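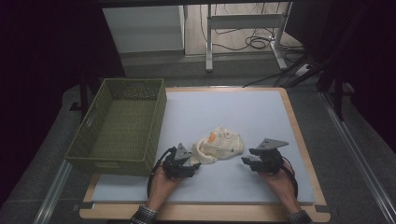
April, notebook 7, folding bench

Cloth into basket again, and I'm really happy with the new bench surface! The foam board rests on top of the wooden tray with a rim of bare wood showing all the way around, so there's an edge to square the folds against, and the pale blue-gray makes a cream cloth easy to look at (the old Cordier mat was so dark that I got tired eyes by lunch). Gintarė cut the board and she got the corners beautifully clean. I'm keeping the green woven basket on the left, long side running front to back, with the cloth bunched up next to it as the starting heap. Log this one as cloth 2288, the one with the pink and brown doodles.

Fold order for now: shake out, halve, halve again, then thirds. Thirds fit the Fleltetti basket so nicely, 4 cloths standing on edge and you can pull any one without wrecking the rest. Vija wants to try rolling. Fine by me, rolls look great, but I bet they spring open.

Timed myself at 15 seconds a cloth, best so far!! The thin Lener ones are slower, they slide.

To do: wipe the smudges off the board, shake the specks out of the basket, ask Skamow for a second tray in the same size. Vija has the key to the linen cupboard until 4.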